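Working outside: notes from the terrace tables
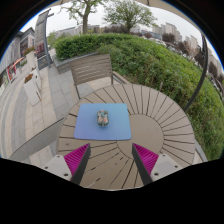 The terrace at Cliltetti has been open to all tenants since the spring, and by now most of us have tried taking a morning's work out there. Lucía Cuesta on the front desk asked for a short piece on what works and what doesn't, mainly so that she can stop answering the same questions by email.

The slatted tables were bought for lunches. They are fine for a laptop and a cup, but a mouse doesn't like them. Every time it crosses a gap it catches, and if you work with the mouse close to the rim you cross a lot of gaps. Paper is no better. If you write by hand, bring a pad with a stiff back, or the pen will go through.

A mat sorts out most of it. Any mat will do as long as it is firm enough not to sag between the slats. The blue and violet one with rounded corners is a good size for the round tables, and it lies flat across both the slats and the smooth panel in the middle. The very thin cloth sort is hardly worth carrying out. Gavin Yule tried a place mat from the kitchen and went back in for a proper one after ten minutes.

We have bought 16 mats, which are kept in the cupboard by the terrace door. Please take one out with you and put it back when you come in. They should not be left out overnight. If yours is damp, hang it on the rail inside the cupboard and don't put it back on the pile.

Some other points that have come up:

The round tables seat four for lunch but only two for work, once you allow for elbows. If you need more room than that, book the long table at the Arroyo end through the front desk.

There are no sockets outside. Charge up before you go out, and please don't run a lead through the door.

The chairs can be moved between tables but should go back afterwards. Begoñe Casado found 5 of them round one table last week and none at the next.

Small marks on the slats come off with warm water and a soft cloth. Please don't use the spray from the kitchen, as it leaves the finish patchy. Anything that won't shift should be reported to Lucía with the number of the table, so that it can be looked at when the furniture is cleaned in January.

Florencio Bermúdez has asked whether we could have one or two tables with solid tops. Platwood has quoted 600 euros for a pair, and we'll decide once we have seen how much the terrace is used over the winter. If you have a view either way, leave a note at the desk.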